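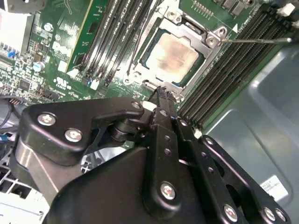 Is a team allowed to change its gripper fingers between the practice session and the scored run?
A team may fit different fingers at any point up to inspection, provided the replacement set was listed on its equipment sheet. After inspection the arm stays as it is until the run is over.

To: Student Automation Club, all members
From: Reshma Rampersad, faculty adviser
Date: 24 September 2026
Re: Fingers, scoring and the board station

Dear members,

The question at the head of this message has reached me from several teams, and I have placed the answer first so that it can be found quickly in the archive. Further points raised on the list are addressed below.

On September's list, a member of the Edemness team wrote:

> Our team is preparing for the computer service task and would like
> guidance before we commit to a program. The rules sheet gives 100
> points for the complete task but does not say how they are divided.
> We would also like to know whether the retention lever has to be
> opened by the arm or whether a team member may open it beforehand.
> Lastly, are we expected to clean the processor before it is lifted?
> The practice unit has old thermal paste on it, and our vision
> program was written using pictures of a clean one.

The division of points is as follows. Eighty are awarded for handling the processor: approach, grasp, lift and placement in the tray. The remaining points are for the written log, which must be handed in before the team leaves the station. A run without a log may still be scored on handling, but it will not be eligible for the Zovgate prize.

The lever is to be opened by the arm. Teams that cannot yet do this reliably may ask the station judge to open it, at a cost of 7 points. The request must be made before the run begins - a request made during the run will be recorded as a stop.

Processors are not to be cleaned by teams. Old paste on the heat spreader is part of the task, and vision programs should be prepared for a cloudy, uneven surface as well as a bright one. Students who handle a processor by hand during setup are to wear gloves and hold it by its edges.

Teams should also give thought to the memory slots on both sides of the socket. In practice last May, most of the contact faults we recorded came from the body of the gripper and its linkages, while the fingertips were where they should have been. Please plan the approach with the full width of the tool in mind. A program that brings the fingertips to the correct point and strikes a slot latch on the way will lose the approach points.

Practice time in the Noguchi Laboratory is assigned in blocks, with no more than four students at the station during each block. Team captains should reply to me directly, not to the list, with two preferred blocks and the name of the student responsible for the emergency stop. That student may not also operate the program.

The Plerkomdale team has asked whether its log may be typed. It may, using the standard headings and with the operator's initials on every page.

Respectfully,

Reshma Rampersad
Faculty Adviser, Student Automation Club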